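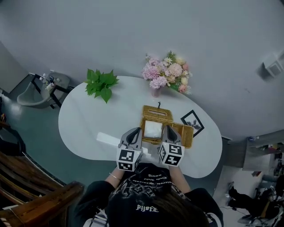

By Halima Owino
Published 14/10/2019
Local business
7 comments

Rattan goods sell out early as Utberg shops wait for new stock

Small shops in Utberg say that woven rattan has become the thing that customers ask for first, and that they cannot get enough of it before the December season. Baskets, trays, lamp shades and tissue boxes are the most wanted. Several shop owners told this paper that their shelves for woven goods were almost bare by the end of last week.

Erick Mushi has a home goods shop on the lower part of Station Street. He ordered 96 pieces in the spring and thought they would last until the new year. The last of them left the shop two Saturdays ago.

"I was sure I had bought too many," he said. "My wife told me I had bought too many. Now people come in, they look at the empty shelf, and they ask me if I am closing."

The goods come to Utberg mostly through one importer, Mundamell, which has its warehouse behind the old dairy. The company says a container with 2224 woven pieces was supposed to arrive in September. It is still waiting at the port, because the papers for the plant material have to be checked again. Kanini Barasa, who plans the deliveries for Mundamell, said she hopes to have the container before the end of the month but she would not promise a day.

"If I say a day, then the shops will write it on their door," she said. "So I do not say a day."

Prices have gone up a little in the meantime. A woven tissue box that cost 15 euros in the summer is now 17 or 18 in most shops, where it can be found at all. Larger items like laundry baskets have gone up more. Mr. Mushi says he has kept his old prices, but he admits that this is easy when there is nothing left to sell.

It is not clear why the demand has grown so fast. The shop owners have different opinions. Some of them think it began with the new apartments by the canal, where the rooms are small and mostly white, and people want something warmer to put on the table. Others say it is only fashion, and that the same customers wanted gray felt two years ago. One owner on Market Street, who did not want her name in the paper, said she had been throwing rattan away in 2011 and was still angry about it.
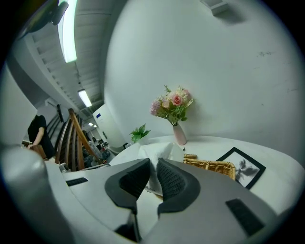 Weaving course is full until spring

The interest is also felt at the evening school. Victor Urio teaches basket weaving in the room above the library, and for many years he had only a handful of students. This autumn there were so many names on the list that the school opened a second group, on a different evening, and then this group was full too. The next places will be free in March.

Mr. Urio learned the work from his uncle, who repaired chair seats. He says that beginners nearly always want to start with a big basket and that he does not let them. They begin with a flat coaster, then a small round bowl, and after this a box with a lid.

"The lid is where they stop talking," he said. "A box alone can be a little crooked, and it is still a box. But when the lid must fit, you see everything you did wrong since the first row."

The material for the course is soaked in a tub in the hallway, and students are asked to bring their own towel and a pair of side cutters. The fee is the same as last year. Mr. Urio has asked the school for a bigger room, so far without an answer.

He is careful about the idea that local weavers could fill the empty shelves. A simple tissue box takes him a full afternoon — with good light and no telephone — and he could not sell it for 18 euros. He has made a few for friends. He also does repairs on broken edges and loose bottoms, and these he is happy to take from anybody.

How to keep woven goods in good condition

For those who already have rattan at home, Mr. Urio gave some advice. Dust should be taken off with a dry paint brush, since a cloth catches on the ends. Once or twice in the winter the piece can be wiped with a damp sponge, especially in homes with floor heating, where the air is very dry. It should then stand in the room to dry, away from the radiator. A small broken end can be held with a drop of wood glue and a clothespin overnight.

The Tóth hardware store on Mill Lane sells weaving cane by the bundle. The store says it received a new delivery last week and will keep some of it aside for students of the evening course. Customers who wait for finished goods can leave their telephone number in Mr. Mushi's shop, where a list is lying next to the cash register.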